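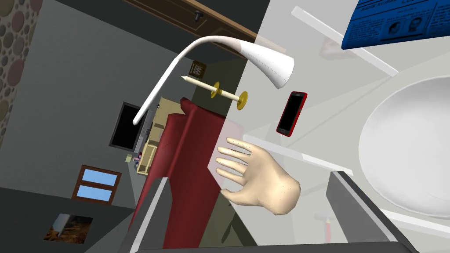
Can't we just let the planner produce all of the demonstrations, if everything is simulated anyway? The question came up after the last lecture, and it is a fair one to begin with. For some tasks we can. A planner that knows the exact position of every object will produce as many grasps as you have disk space for. They will all look alike, though, and a policy trained on them has little to go on once it drifts away from the planner's path. People approach from odd angles, stop halfway, change their minds and try again. Much of that is useful to a learner.

Lecture 7: Collecting demonstrations in simulation
Gretbridge, course notes, revised 2020-03-19

Reading before the lab: the Firnow setup guide, sections on scene loading and on input devices.

1. What counts as an example

An episode is one attempt at one task, from reset to the stop signal. We store three streams: what the robot's camera renders, the joint state, and the command the operator sent. The command and the resulting joint state are different things and both have to be kept. If the hand is pressed against a tabletop, the command keeps moving while the joints stay put. A learner given only the joint state never finds out that the operator was pushing.

Each episode also carries a task sentence ("pick up the red phone"), the scene seed and a success flag. The flag is set by a check in the simulator and can be overruled by a reviewer. Write the task sentence before you start. Sentences written afterward tend to describe what happened instead of what was asked for.

2. Scenes

Rususitz, the scene generator used in this course, fills a furnished room with household objects. Things like a smartphone, a candle in its holder, a plate or a desk lamp are different problems for a hand. A phone is flat and needs an edge to grip. A candle is thin and rolls. A plate lying flat gives the fingers very little to get under. The lamp is usually there as an obstacle, and operators steer around it more widely than they need to.

What is randomized per episode:
Object positions and rotations
Wall and floor textures
Light direction and strength
Starting pose of the arm
Camera tilt, within limits

What stays fixed:
Room layout, within one batch
Object scale
Friction values (see Lecture 9)

Rususitz checks for overlapping objects but does not check whether a placement makes sense. You will get things resting where no one would put them. Keep these episodes if the target can be reached. Discard the episode if an object is inside another one or has no support at all, and note the seed so that the scene can be looked at later.

3. Operating the hand

The operator wears a tracked glove, and the hand model follows it. Most new operators have trouble with depth first. Surfaces in the render can look closer or farther than they are, especially glossy or see-through ones, and a steep view makes it worse. Move slowly near surfaces and bring the hand in from the side if you can't judge the height.

Open the hand fully before the approach. A half-closed hand near the target is hard to label - the reviewer can't tell whether a grasp has begun.

Stop the episode yourself when the task is done. If you do nothing, it times out at 90 seconds and is marked as a failure.

4. How much to collect

For the lab, each pair collects 200 episodes over four tasks, split evenly. The December group finished the same assignment and 138 of one pair's episodes passed review, enough for the baseline to train. Most of the rejected ones had long pauses at the start, with the glove connected and the operator reading the instructions.

Failed attempts should be uploaded too. They go in a separate folder and we will use them in Lecture 8, on learning when to retry. Do not delete a failure and repeat the same seed until it works. That makes the hard seeds look easy in the success figures.

5. Splitting the data

Split by scene seed, never by frame. Neighboring frames in an episode are nearly the same picture, so a random split over frames puts almost identical data on both sides and the test score means nothing. Hold out 48 seeds for testing. Neither operator in the pair should practice on them.

Also hold out one object entirely. It may appear in training rooms as background, but never as the target.

6. For the lab

The glove stations are in the Kalniņš building, ground floor. Calibrate again after every change of operator, even if the hand looks right on screen. Bring one written page per pair with the four task sentences and the held-out object. Uploads close at the end of the lab session - late folders are not picked up by the script.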